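Robotics · Research updates

1/ The Neso group at the Stulcombe laboratory has completed the first stage of its study on grasping from close-range views. The work was led by Solveig Strömberg and Bastien Lacroix. A short summary follows.

2/ The study asks how well a grasping policy trained only in simulation copes when the wrist view is almost filled by the object. At that distance the outline is largely lost, and the policy must rely on small surface features.

3/ Training used 300 simulated grasps for each of nine household and office objects. Backgrounds were kept to plain greys so that colour could not serve as a shortcut.
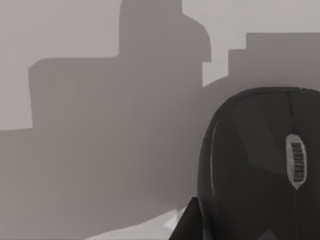 Simulated close view of a black computer mouse, with the tip of a gripper finger at its lower left flank.

4/ The mouse was among the harder objects. Dark fingers against a dark body leave little contrast, and early versions of the policy often closed too soon. Agnes Berge added a term to the training that penalises closing while the estimated position of the object is still uncertain.

5/ With this term in place, early closing fell in seven of the nine objects. The remaining two, a tape dispenser and a shallow dish, showed no clear change. Each result is the average of six training runs with different starting seeds.

6/ These figures come from simulation only. Tests on the physical arm at Plamport are planned for January under Ottar Wallin, using the same objects and the same scoring rules.

7/ The group thanks Gudrun Dalen for her review of the scoring method. Questions about the training settings may be sent to the laboratory office, and a full report will be issued after the Plamport tests.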